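The Case for the Boring Table

Opinion – 19 April 2020

Most advice on work tables concerns the size of the top, the height, and what to store underneath. Very little concerns what goes on the top between jobs. My position is that a table used for small-object work (sorting, packing, sketching, minor repair) should hold one object, one container and one sheet of paper at a time, and that everything else should live on the floor, on a wall or in another room.

I have argued this before, mainly with Ghazala Talpur, who shares the workroom at Durgate with me and who prefers trays. Trays are a reasonable answer to a different problem. They group things that belong together. They do very little for the surface itself, which ends up as a parking area for trays.

The usual objection to a one-object rule is that it is slow. In November we kept a log of 97 short jobs on the same table. Time spent on the job itself hardly changed. Time spent looking for the next thing dropped, and so did the number of items that rolled off the edge and had to be fetched.

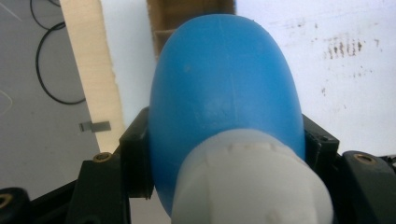 Rounded objects are the real test of any table rule. A box stays where it is put, and so does a book. An object with a domed body will travel whenever the surface is out of level or somebody leans on a corner. The blue plastic one with the white cap is typical of the class: widest across its lower middle, tapering toward a rounded top, with a smooth body that offers no flat side to rest on. Laid down among other items, a shape like that moves, and it moves them too. Such an object should be either in the hand or in a container. I see no useful third state for it, and a table rule that permits one is a weak rule.

The container matters more than people allow. My preference is a plain cardboard carton, open at the top, tall in proportion to its base. Efa Wynne, who planned the storage at Bajwa, prefers shallow bins on the ground that contents should be visible at all times. I accept the principle for screws. For anything as big as a fist, visibility is overrated. A tall carton keeps a small footprint, and the footprint is what the table has to pay for. A shallow bin 600 mm long takes up a working area. A carton stood near one edge takes up a corner.

There are two conditions. First, the flaps must be dealt with. Flaps that fold inward catch the back of the hand on the way out, and flaps that stand up get in the way of the forearm. Cut them off or tape them down. Second, the carton must go on the side of the hand that does the reaching, and it must stay there. A carton that wanders across the table during the day has to be found again for each item, which defeats the purpose.

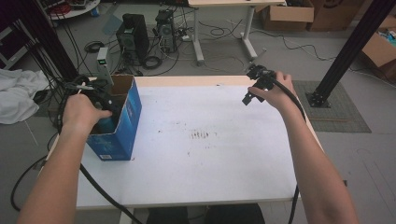 The next question is color. I favor white tops and have been told repeatedly that they show every mark. They do, and I count this as a reason to buy one. A dark top or a busy wood grain hides crumbs, glue and ink until they transfer to whatever is set down next. On a white surface a stain is a piece of information: it shows where the work is concentrated and where a mat might be worth the trouble.

The Devine catalog lists a gray speckled top as "forgiving." I used one for a season at Clovau and found old adhesive on it by touch, with a sleeve. A surface that needs to be inspected by touch should not be called forgiving.

Cleaning is a related matter. I wipe the table between kinds of work, and let it go between individual items of the same kind. A stain that survives two wipes is left alone. Solvents and scrapers take the finish off, and a top with a damaged finish holds dirt faster than one with a permanent brown spot in the middle. The cloth lives off the table, in any condition it likes.
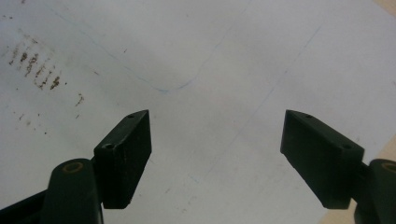 Paper is the remaining item. A large sheet is worth having for any job that involves drawing, laying out or comparing sizes, and it should be much larger than the job appears to need. Small sheets skate. A large one stays put under its own weight and gives the hand somewhere to rest that is still paper. I draw layout lines lightly, so that they can be ignored later, and I use one sheet until the lines begin to compete with each other.

Talpur leaves her sheet down permanently as a table cover. I take mine up at the end of each session – paper traps grit underneath, and grit prints through the moment any pressure is applied with a pencil. Storage is flat, on top of a cabinet. Rolled sheets never lie down again without weights at the corners, and weights are four more objects on the table.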